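Robots and Everyday Work
Lecture 7: Can machines do the chores yet?
Instructor: Hae-won Woo

Last week we looked at factory arms, which repeat one motion in a fixed place. Today we go into the home. Putting food in a fridge or taking it out looks simple to us, but for a machine it is several problems at once. The door must be open wide enough, the fingers must come in without touching the walls, and a soft thing must be held without crushing it.

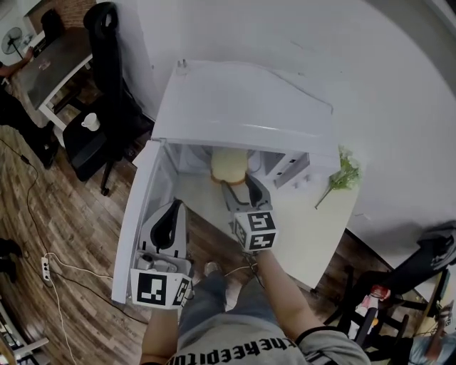
My own answer to the question of today is "sometimes". A robot can do one chore well in a room it knows. Change the fridge, or turn it a little, and the same robot may fail. Please keep two words apart in your notes — "success" means the task was finished, and "reliability" means it is finished again and again.

For next class, read the Dronville report, only the part on kitchens. Its authors made 491 trials and 473 were finished. Write one page on the other trials: would you accept them in your own kitchen?

Questions about the reading go to Nam-gil Yeom, room 11.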